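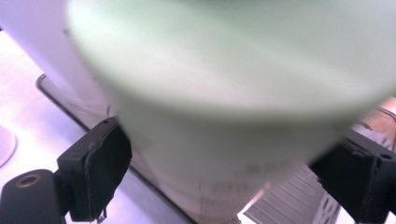

Coffee shop opens second location in former Storitz shoe store

08/11/2018

A coffee shop that started with a single counter inside a laundromat has opened its second location, taking over the former Storitz shoe store on the main street in Wostier.

Jitpraphai Coffee began serving customers at the new address this week after almost 3 months of work on the building. The shop seats 46 people, compared with a handful of stools at the original counter on Stosa Avenue, which will stay open with shorter hours.

Owner Bontu Hadgu said she had not planned to expand so soon. She signed the lease in April, a few weeks after the shoe store closed.

"I walked past it every morning on my way to open up," Hadgu said. "I kept telling myself we needed another two years. Then the sign went up in the window, and I called the number that afternoon."

Hadgu bought the business from its founders, who moved out of state and left her the name along with the espresso machine. She had worked for them as a baker and still makes most of the pastries herself. The new kitchen has two ovens, and she expects to add bread before the end of the year.

The building had been a shoe store for decades. Much of the old interior was in poor shape, according to Hadgu, and the floor at the back had to be replaced after water damage was found under the carpet. The tin ceiling was kept. So were the long benches where customers used to try on shoes, which have been sanded and now run along the north wall.

The project also needed a change to the parking rules. Under the town code, a restaurant of that size would have been required to provide its own off-street spaces, and the lot behind the building holds only a few cars. The planning board granted an exception in June on the condition that employees park in the municipal lot by the library. One neighboring business had written to the board with concerns about delivery trucks blocking the alley. Hadgu agreed to take deliveries before 8 a.m.

Tsehay Nigatu, who manages the new location, said the first few days were busier than expected. The shop ran out of rolls by midmorning on opening day and closed early to restock.

"We had people standing in the doorway trying to work out where the line started," Nigatu said. "We moved the register to the other end of the counter that night. It's been better."

Nigatu previously ran the breakfast shift at a hotel near the interstate. She oversees a staff of nine, most of them part-time, and is still looking for someone to cover weekend evenings.

The menu is largely the same as at Stosa Avenue. Drip coffee is $2 for a small. Sandwiches and soup are served from 11 a.m., and there is a short list of teas. A spiced tea that Hadgu's mother makes at home is available in the mornings until it is gone.

Customers who drink their coffee at the shop can ask for a mug, and those who bring a cup from home get 25 cents off. Nigatu said the discount was carried over from the laundromat counter, where there was no room for a dishwasher and regulars got used to bringing their own.

The opening fills one of the larger empty storefronts downtown. Three other spaces on the same block are still vacant, including the former bank at the corner, which has been for sale since last year. The hardware store across the street has extended its Saturday hours through the fall, and its owners said foot traffic had picked up since the coffee shop's windows were uncovered.

Some residents had hoped the shoe store would be replaced with another clothing or shoe shop. The nearest place to buy children's shoes is now a 20-minute drive away. The landlord said he had talked with one retailer over the winter, but the company wanted a larger space with loading access.

Hadgu said she hears about it from customers.

"A woman told me she bought her wedding shoes here, right about where the pastry case is," she said. "She wasn't upset. She had a muffin. But I know people miss the store."

She has hung the old Storitz sign in the hallway that leads to the restrooms. The family that owned the store gave it to her with a box of shoehorns, which are kept behind the counter -- a few have been handed out to people who asked.

Plans for the rest of the year include an open mic night on the first Thursday of each month, starting in September, and a small patio on the alley side if the town approves the fence. The patio application is expected to go before the planning board this fall. Hadgu said she would wait until spring to put out tables either way.

The Stosa Avenue counter is now open from 6 a.m. to noon, Monday through Saturday. The downtown shop is open from 6:30 a.m. to 6 p.m. on weekdays and from 7 a.m. to 4 p.m. on weekends. Orders for whole cakes and large trays of pastries should be placed at the downtown shop at least two days ahead.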